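Red marble

Red marble is a trade name for a loose group of red, reddish-brown and pinkish decorative stones used for floors, tabletops, fireplaces, columns and wall panels. Not all of it is marble in the geologist's sense. Much of what is sold under the name is limestone that takes a polish. The stone trade has never cared much about the difference.

Naming

In geology, marble is limestone or dolomite that has been recrystallized by heat and pressure. In the trade, marble is any carbonate stone that can be polished. Most red marbles fall under the second meaning only. Fossils still visible in the cut face are the usual giveaway, as true marble tends to lose them.

Trade names change often and don't always follow the quarry. The same stone may be sold under a place, a family name or a color. Plerkelberg red, for instance, was sold as "Pawłowska" for a time after the dealer who handled most of it, then as "Bomine brown" when a darker bed was opened. Buyers matching an old floor are told to ask for the quarry and the bed. Name alone not enough.

Color

The red comes from iron, mostly fine hematite spread through the rock. Small amounts are enough. More clay in the original mud usually gives a duller, browner stone. White veins are calcite, which filled cracks after the rock had hardened – so the veins are younger than the ground they cut across. Pink veins or blotches show up where some iron got into the calcite as well. 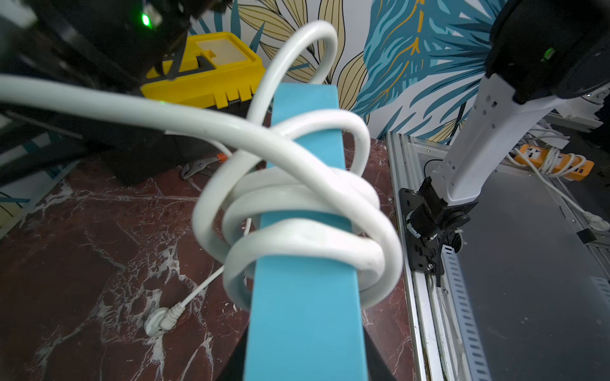

Veining is described by density, direction and contrast, and graders at Plerkelberg still use a scheme drawn up by Waldemar Kozłowski, a yard foreman who wanted slabs sorted before they were polished. His groups were plain, thread, net and broken. A dark reddish-brown ground with white veining, like the tabletop behind the blue bar and white cable, is the look most buyers have in mind when they ask for red marble, though plain slabs used to cost more. Net-veined stone was seen as weak and went for skirting and small work. Fashion turned that around later and the veined grades are now the first to sell. Broken grade is a breccia, angular peices held in a pale cement, and is nearly always backed with mesh before it's cut thin.

Quarrying

Red marble is cut in benches, with diamond wire in most modern quarries. Older methods were plug and feather, channeling by hand, and later the helicoidal wire, which ran with sand and water. Blasting was tried in many places and mostly given up. It opens up cracks that don't show until the slab is on the saw.

At Plerkelberg the working bed is 35 feet thick at the north face and thins out toward the river. Sławomir Makowska, who leased the quarry and kept a full set of daybooks, recorded 73 usable blocks in his best season and complained in the same entry about the cost of oxen. Waste was burned for lime or tipped. The tips are still there, overgrown, and local masons pick through them for repair stone.

Finishing

Blocks are sawn to slabs, filled, ground and polished. Filling matters more for red stone than for most, as clay seams tend to open up on the saw. Older fillers were shellac or colored wax. Resin is now standard.

Polished – deepest color, shows every scratch.
Honed – matte, paler, common on floors.
Brushed – slight texture, outdoor use, not common.

Many red stones lose color outside. The iron isn't what fades; the surface roughens under rain and frost and scatters the light, so the stone looks chalky. Repolishing brings it back. For a while.

Use in interiors

Early use was mostly churches: altar steps, fonts, tomb slabs. The parish church at Atambridge has 2 shafts of Plerkelberg stone at the chancel arch, one of them replaced after a fire. Domestic use came later, with fireplaces first and then washstands and hall tables. By the time of the big railway hotels it was a standard lobby stone, ussually paired with brass and dark wood.

Pairing with strong wallpaper is newer. Decorator Urszula Krawczyk argued for it in her trade column, on the grounds that a busy vein can stand up to a busy print as long as the two don't share a color. Teal, blue and cold green papers became common next to red stone after that. The join is generally covered with a bead of sealant or a strip of metal trim, partly to keep wiping water off the paper.

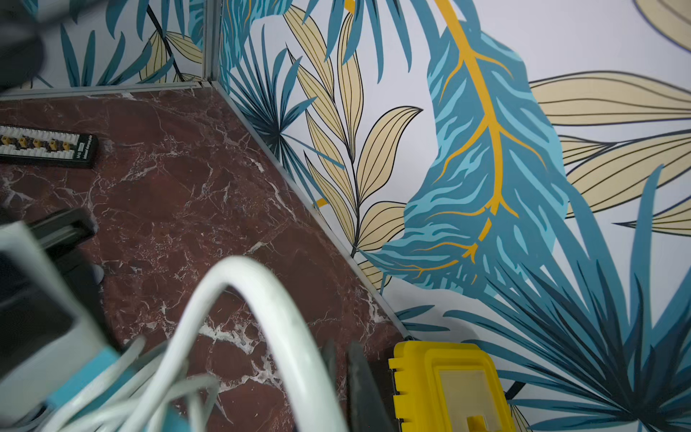
Reddish-brown marble with pale veining against tropical leaf wallpaper. Metal trim along the joins.

Care

Acid is the main hazard. Lemon juice, vinegar, wine and many bathroom cleaners will etch a polished face in minutes. Etching is not a stain and can't be washed off, has to be repolished. Plain water with a little neutral soap is enough for daily cleaning. Sealers slow down oil and coffee but do nothing against acid.

Imitations

Painted red marble is older than most of the quarries. Scagliola, made from plaster, glue and pigment, was used for columns where stone was too heavy or too dear. Dariusz Witkowska's workshop in Atambridge charged 200 crowns for a pair of columns, capitals extra. Leokadia Malinowski, who restored both of the surviving pairs, found the veins had been laid in with silk threads pulled through the wet mix. Printed laminates and porcelain slabs cover most of the cheap end today. Repeats in the pattern are the easiest way to tell, also the edge, where printed veins stop at the surface.

See also

Breccia
Limestone
Scagliola
Wall panel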